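Game Design 2: Systems and Balance
Handout for Unit 3: Input buffering and hit confirmation
Notes by Loukia Lazaridis, revised 3rd January

Reading before the seminar: Tsoukalas, course reader, section 8. The section on netcode can be left until April.

1. Terms used in this unit

A tick is one step of the game's simulation. All examples below assume 60 ticks per second. Start-up is the number of ticks between an accepted input and the first tick on which the move can hit. Active ticks are those on which it can hit. Recovery is what remains before the character can act again.

Hitstun is the time a struck character is unable to act. Advantage is the difference between the defender's remaining stun and the attacker's remaining recovery, measured from the tick of contact. It may be negative.

2. The input buffer

A buffer stores an input made while the character cannot act and carries it out on the first tick on which action is allowed. Without one, the player must press the button on exactly the right tick, and an early press is lost. With a buffer of three ticks, any press in the last three ticks of recovery is accepted.

The buffer is set per game in most cases, but may be set per move. In Sarnura, the teaching build used in this course, light attacks use a buffer of 3 and throws use none. Students who completed Unit 2 with Styliani Tzanetos will have used an older build in which the throw was buffered as well. Results from the two builds should not be mixed in the same table.

A long buffer has a cost. Inputs that the player has since changed their mind about are still carried out. This is felt most in defence, where a player presses an attack during blockstun, sees the opponent continue, and is then committed to the stored attack. Two common remedies are to let a later input overwrite the stored one, and to clear the buffer when the block button is held. Sarnura does the first only.

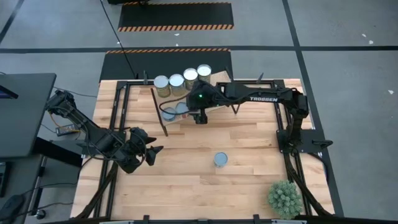 3. Hit confirmation

A player confirms a hit when they look at the result of one move before choosing the next. The time available is the confirm window. It runs from the tick of contact to the last tick on which the follow-up is accepted, and so includes any buffer.

Worked case: the character Climen has a heavy attack which can be cancelled into a special move up to 8 ticks after contact. At 60 ticks per second this is 133 milliseconds, too short for most players to react to a single hit. If a light attack is placed before it, the player can watch the first contact, and the window is extended by the gap between the two. For the route used in class the total is 24 ticks, or 400 milliseconds.

The character Fuchs has no such route. His damage per confirmed hit was raised to 145 in the current build, against a standard health bar of 1000, to make up for this. Whether the change is enough is the subject of question (c).

4. Hitstop

Both characters are frozen for a short time on contact. Hitstop does not alter advantage if it applies equally to both sides, but it does lengthen the confirm window in real time. Projectiles normally freeze only the defender, and their advantage must be worked out separately.

5. Exercise

Work in pairs on the Millville stage, which is flat and has no hazards. Record 100 attempts per player.

(a) Set the training dummy to random block. Attempt the Climen route and stop after the light attack if it is blocked. Record correct confirms, missed confirms and false confirms in separate columns.
(b) Repeat with hitstop turned off in the debug menu.
(c) Using your figures from (a), work out the expected damage per attempt and compare it with a single confirmed hit by Fuchs.

Send tables to Vanderleia Frota as plain text. State the build number and the display used, as display lag differs between the lab machines and your own.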